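Clitent Bench Guide
Section 4: Comparing Grippers with the Block Test
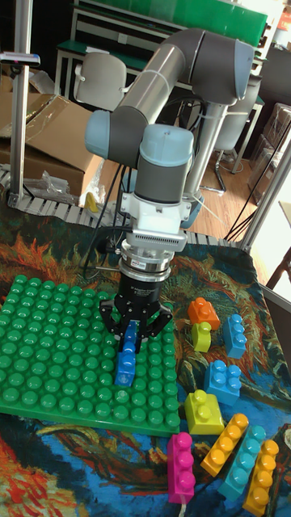
Run the block test each time you fit a different gripper or change the finger pads. It gives you a score you can set against earlier runs on the same arm, and it needs no force sensor or special target. Toy building blocks work well for this because the long ones are easy to grip off center and the studs show up a tilted part quickly. Set the green studded baseplate under the arm's reach and put the loose blocks to its right, on the cloth. Mix the lengths and colors. Start with a long block held across its narrow sides, one finger on each side, and move to the short ones later in the run.

4.1 Before you start

You will need:
- The arm, mounted and homed (see Section 2)
- The gripper to be tested, with its coupling and cable
- One baseplate and one set of blocks
- The Tremik controller, with the gripper profile loaded
- A blank score sheet from the back of this guide

Caution: Press the stop button and wait for the status light to turn amber before you reach into the work area. Pausing the program does not remove power from the joints.

4.2 Fitting the gripper

1. Move the arm to the SERVICE position.
2. Switch off tool power at the controller.
3. Line up the mark on the coupling with the mark on the wrist. Push the two together until they sit flush.
4. Tighten the coupling screws a little at a time, working across from one to the next.
5. Plug in the gripper cable. Leave enough slack for the wrist to turn fully both ways.
6. Switch tool power back on. The fingers open and close once.
7. Select TOOL > PROFILE and choose the profile for this gripper. If there is no profile, make one as described in Section 3.

Note: Grippers differ in length. If you skip step 7, the arm uses the tool length of the last gripper and may drive the fingers into the baseplate.

4.3 Setting up the work area

1. Lay the cloth flat and smooth out any folds where blocks will sit.
2. Place the baseplate with its front edge along your reference line. Tape the two back corners to the cloth.
3. Touch off on three corner studs to teach the plate position.
4. Check the camera view. Every block has to be fully visible with the arm at HOME. Move any block that is hidden by a post or a cable.

A patterned cloth makes the blocks harder for the camera to find. Use the same cloth for every gripper in a comparison, or the pick scores will not match up.

4.4 Running the test

1. Load BLOCKTEST and set speed to 20 percent.
2. Set the number of picks. A full run is 284 picks. For a quick check, stop at the end of the first page of the score sheet.
3. Press START. Stay at the controller for the first few picks.
4. For each pick, mark one of the following on the sheet:
 H - held and placed
 T - held but tilted
 D - dropped
 M - missed
5. When a block lands off the plate, press stop, put it back on the cloth and press RESUME.
6. At the end of the run, save the log under the gripper name.

Do two runs per gripper. If the D and M totals are far apart between the runs, check the coupling screws and repeat both.

4.5 Reading the results

Many T marks on long blocks usually mean the grip point is off center. Adjust the pick offset before you blame the fingers. Many T marks on short blocks point to worn or uneven pads.

D marks that come during the lift suggest low grip force. Raise the force by 2 steps and run again. D marks that come during the sideways move are more often a speed problem.

M marks belong to the camera more than the gripper. Teach the plate position again and check the lighting. Paredes pads are glossy and can confuse the block finder when the fingers are open, so use the wide mask setting with them.

Do not compare scores taken on different arms. The Brotaten wrist has more play than the standard one, and its T totals run higher with any gripper.

Go to Section 5 for changing finger pads.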